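Wondwood Assembly Hall: Structure, Alterations and Present Condition

Project report, Architectural Heritage Survey
Jintana Siriwan and Hưng Tô

1. Scope

The report covers the former assembly hall at Wondwood, built by the Tetau congregation and used today as a municipal reading room. The survey was limited to the main hall, the entrance block and the roof space. The basement was locked during both of our visits in October and is known to us only from the drawings.

2. Building history

The hall was designed by the Chu office, which had already completed a school and two warehouses in the district. The congregation had outgrown a rented room on the market street and bought the corner plot from a timber merchant. Surviving correspondence shows a dispute over the height of the entrance towers. The town wanted them level with the neighboring cornices, and the architect raised them by one story after the permit was issued. No record of a penalty was found.

The galleries were removed when the building became a grain store. A concrete floor was poured over the original tile at the same time, raising the level of the hall by 43 centimeters. The bases of the columns are buried as a result, and the proportions of the arcade look heavier than the elevations intended.

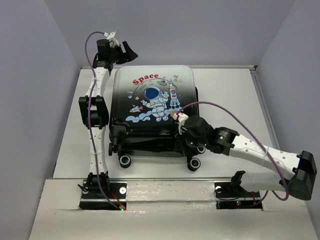 The roof was replaced once. The drawings show 12 timber trusses, and the present roof has steel trusses at the same spacing, resting on the old wall plates. Truss pockets from the first roof remain visible in the east wall. Two of them have been filled with brick of a different size, laid in cement mortar, while the surrounding masonry is in lime.

3. Method

Wall lengths were measured with a laser meter and checked by tape at floor level. Heights above the cornice were calculated from sighted angles. The plan was drawn at 1:100 in Tutel and compared with a scan of the permit set. Damp readings were taken along the north wall at 86 points, on a grid starting at the entrance block.

4. Findings

The built plan follows the permit set closely, except at the stair. The drawings show a double flight; a single flight was built, and the leftover space became a closet. The north wall is damp up to the sill line. The highest readings were next to the downpipe at the northwest corner, where the shoe is missing and water discharges against the plinth.

Painted decoration survives under whitewash on the arch over the east recess. A small exposed patch shows a blue ground with a yellow border. We did not enlarge it.

The facade is in better condition than the interior. Of the 93 glazed bricks in the band above the door, 2 are cracked and none are missing.

5. Recommendations

Replace the downpipe shoe before any replastering. Open one test pit through the concrete floor beside a column to establish whether the tile survives. The stair closet should be measured again once the shelving is out, as our figure for its depth does not agree with the outside wall thickness.

Drawings and the table of damp readings are in Appendix A. Section B-B is missing the roof space above the entrance block and will be added after the next visit.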